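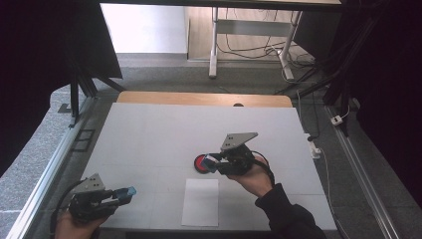

Fachgebiet Innenausbau und Oberflächentechnik, Standort Villau

3.2 Fugenbild und Pflegeaufwand heller Arbeitsflächen

Die Erhebung erfasste 716 Tischplätze in Lehr- und Werkräumen. Unterschieden wurde zwischen durchgehenden Platten und Auflagen mit sichtbarer Felderteilung. Letztere weisen bei hellen Farbtönen einen höheren Pflegeaufwand auf - vor allem dort, wo Fugen im Greifbereich verlaufen.

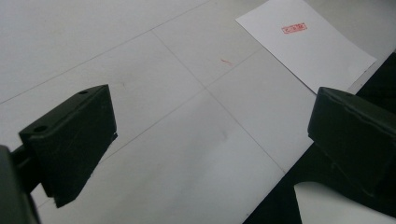

Abb. 4: Weiße, gefliest gegliederte Fläche in steiler Aufsicht.

Die Verschmutzung der Fugen wurde nach dem Kunemico-Verfahren in acht Stufen bewertet. Jede Fläche wurde viermal begutachtet, jeweils vor der Unterhaltsreinigung. Für die Abriebprüfung im Labor waren 3000 Zyklen vorgesehen; die Proben der Reihe Purkine erreichten diesen Wert ohne Ausbruch der Fugenkante, bei der Reihe Menzies lösten sich einzelne Randstücke.

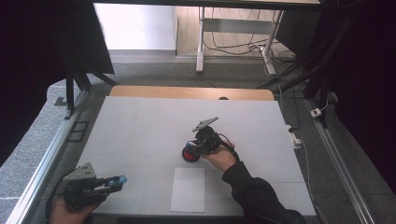 Abb. 5: Weiße Tischfläche mit grauen Fugen auf hellem Holztisch, hintere Kante gerundet.

Der Einfluss der Raumbeleuchtung auf die Bewertung bleibt offen. Bei Streiflicht wurden schwach graue Fugen durchweg eine Stufe ungünstiger eingeordnet als bei diffusem Licht. Die im November erhobenen Werte werden daher in Abschnitt 3.3 getrennt ausgewiesen.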